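Kekinley Bench Lamp, clamp-on, long arm

Tristwood Bench Supply > Lighting > Task lamps
Price: $190
In stock, ships from our shop
Page updated August 14, 2025

I've been selling lamps out of the Tristwood shop for long enough to have opinions about them, and the Kekinley is the one I keep on my own bench. I do a lot of small, fiddly stuff (mending, bookbinding, a bit of fly tying when the evenings get long) and my eyes are not what they were. For years I just kept buying brighter bulbs. That made everything brighter, including the glare, and I still couldn't find the end of my thread!

What I like about this lamp is where you can put it. The arm reaches 415 mm from the clamp post to the center of the head, so the head can sit out past your hands and shine back toward you, or come in low from the side, or hang straight over the work if that's your thing. I mostly keep mine low and to the left, being right-handed, so my own fingers don't throw a shadow on the spot I'm trying to see. If you're left-handed, swing it over. The post turns all the way around and the cord doesn't get in the way.

The light itself

Full power is 1000 lumens, which is a lot when it's a foot from your nose. There's a dial on the head, a real one that you turn, and it goes down smoothly to a soft glow with no steps and no flicker that I can see. I work at a little under half most days. The only time I crank it all the way up is for dark fabric, navy and black wool especially, where the light just seems to vanish into the cloth.

The color is a neutral white. I had the warm version for a while and sent it back, it made my cream and white threads look like the same spool. You can't change the color on this model, so if you like a cozy yellow light in the evening, this is maybe not your lamp. Kekinley makes one with a color switch but the head is bulkier and I don't stock it.

The diffuser is frosted and it pops off for cleaning. Please use a soft cloth with plain water. I used window cleaner on my first one and it went cloudy in one corner, and it's still cloudy.

The arm and the joints

Both joints are made by Ekström, and they're the reason I stopped shopping around. They're stiff when new. I mean properly stiff, two hands stiff, and I get emails about it. Give it a week or so of moving it around and it loosens to the point where you can push the head with one finger and it stays where you left it. There's a hex screw on each joint if you want it looser or tighter, and the key is in the box, taped under the cardboard flap. Look there before you write to me!

The head tilts separately from the arm, and I'd ask you not to force it past the stop. It feels like it wants to go a little farther. It doesn't.

The clamp

The lamp comes with Kekinley's own clamp, and it's fine on a kitchen table or a plain desk. If your bench has a thick top, or a lip along the underside like mine does, get the Grosteck clamp as well. It opens wider, it has a bigger pad, and it doesn't creep when you lean on the table. The post fits both, no adapter needed. I list it on the accessories page, and if you order the two together, leave a note and I'll swap the clamps before packing so you aren't stuck with a spare in a drawer.

I don't carry a floor stand for it. I tried two and they both tipped.

Setting it up for thread work

Most people who buy this lamp from me are working with thread of one kind or another: embroiderers, binders, quilters, a fair number of people learning to suture. The question I get most is how to light black thread on a pale background. You'd think that would be easy, with all that contrast, but a bright light straight down on a pale, smooth surface bounces right back up and washes out the detail. You see a dark line and none of the strands in it. Drop the brightness, bring the head down low, and let the light come across the surface. A knot gets a bit of shadow on one side and suddenly you can tell which end goes where. It's the same with white thread on white linen, only more so.

Shiny metal tools are the other headache. Needles, scissors and tweezers all throw little sparks of light into your eyes. Tilting the head away from you by a hair usually takes care of it, and if not, turn down the dial before you start moving furniture.

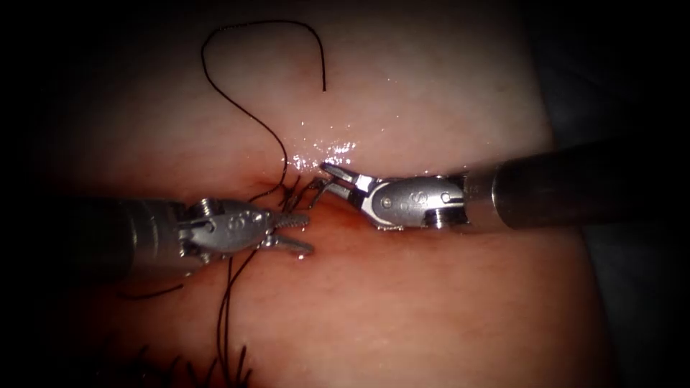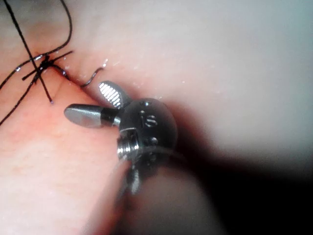
Black suture thread on a pale surface, in both pictures.

What's in the box

Kekinley lamp head and two-part arm
Post and standard clamp
Diffuser, already fitted
Hex key (under the flap!)
Plug-in power supply with US plug
A folded instruction sheet, mostly drawings

Sizes and numbers

Reach: 415 mm
Folded length for storage: 315 mm
Light output: 1000 lumens at full power
Brightness: dial, continuous
Color: neutral white, fixed
Finish: matte gray or matte black
Power: wall outlet only, no battery

Questions I get a lot

Does it get hot? The back of the head gets warm at full power. I can rest my hand on it, though I wouldn't leave fabric draped over it.

Can I replace the LEDs? No, they're built into the head. You can buy the head on its own as a spare part and it's one screw and one plug to change. I did mine at the bench in a few minutes, most of it spent looking for the screw.

Is there a magnifier? Not on this one. The clip-on lens from the older Kekinley fits, but it droops with the joints at their loosest setting, so tighten the screws first.

Gray or black? I have the gray. The black shows lint. Both are the same price.

Shipping and returns

Orders go out in a double box after one bad week of bent arms a while back. You can send the lamp back if you don't get along with it, just keep the foam, as the arm really does need it. The next delivery of the black finish is due in October, so if it says sold out when you get here, that's when to check again, or send me a note and I'll put one aside for you.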